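Casska Demonstration Recording Kit, reviewed
Babak Khosravi, 19 Mar 2022

We bought the Casska kit in January to collect examples for a policy that handles circuit boards. It comes with a wrist camera, a fixed camera and the recording software. Casska sells it as a package for labs that already own their arms, and it cost us 3000 dollars. Nornside makes something similar for less, but without the wrist camera.
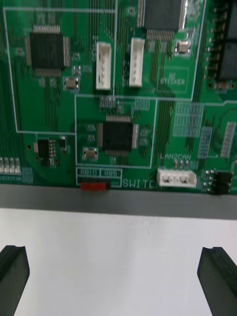

The wrist camera is the reason to buy it. A policy learns from what the camera saw when the operator made a decision, so fine detail near the fingers matters a lot for board work. At grasping distance the lens keeps both fingertips in view and still resolves the print on the board — I can read "SWITCH" and "LAN2CAN" along the lower edge without zooming in. Shiny spots do wash out, and the exposure control is too coarse to fix that completely.

Recording is simple. You press one key to start an episode, one to keep it and one to throw it away. Azadeh Mahmoudi ran most of our sessions and had the routine down in an afternoon. We kept 92 episodes from the first week, and all but two loaded into our training code without any repair.

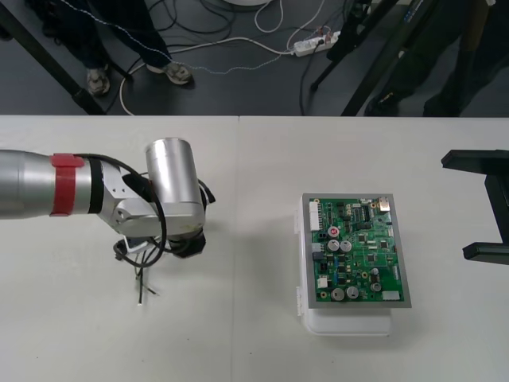 The playback tool is weaker. It shows the camera streams side by side, but scrubbing is slow and the labels have to be typed in again for each episode. There is no way to mark a failed grasp in the middle of an otherwise good take. We ended up exporting everything to Bakhtiari, which has a proper timeline, and labeling there.

Mounting took longer than the manual says. The supplied clamp slipped, so we replaced it with one from Plulwood. Support answered my email about it in three days and offered a new clamp — it has not arrived yet.

I would buy the kit again for the cameras and the recorder. If you need to label inside the same program, wait for the next version.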